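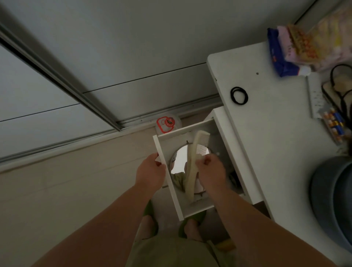
Figure 3. Drawer under a white desk, pulled out, with a comb in the right hand and a round mirror inside.

3.2 Small grooming items in desk drawers

Desks in the Nundgate sample often served a second purpose. In smaller bedrooms, where the desk stood close to a wardrobe, the drawer beneath it held combs, mirrors and similar articles together with, or in place of, stationery. We coded a drawer as mixed-use when at least one grooming item was present at the first visit. Of the 643 drawers inventoried, 161 met this criterion.

Figure 3 shows a drawer of this type. The mirror is round with a thin metal rim and rests inside the drawer, while the comb is long and narrow. The two shapes pack differently. A long item can be laid along a side wall, but a round one claims a square of floor area and leaves four corners that are hard to use. Residents tended to fill these corners with whatever was smallest, and such items were the ones most often reported as lost.

Following Ellis, we separate retrieval from return. Retrieval was usually a two-handed action: one hand steadied the drawer and the other reached in. Return was less consistent. Several residents put the comb back on top of the mirror, which then had to be uncovered at next use – a small cost, but one repeated daily. Dividers were tried in 12 homes during July. They shortened retrieval for combs and brushes but had no clear effect for mirrors, as most commercial dividers are too narrow to accept them.

Floor space near the desk was recorded separately. Containers standing against the wall were treated as overflow only if the resident described them as such in the interview. Sliding wardrobe doors need no swing clearance, so the strip of floor in front of them was more likely to be used for storage than in rooms with hinged doors. The Fadstead rooms, which have hinged doors throughout, are discussed in Section 3.4.

Coding was done by Said Belhaj and checked against the room plans. Disagreements were settled by a return visit.

Print this article | E-mail this article

Home | Contents | Previous section | Next section

Related articles
Wardrobe depth and floor storage in rented rooms
The Purenlow household inventory, 2000: methods and revisions
Drawer dividers in shared housing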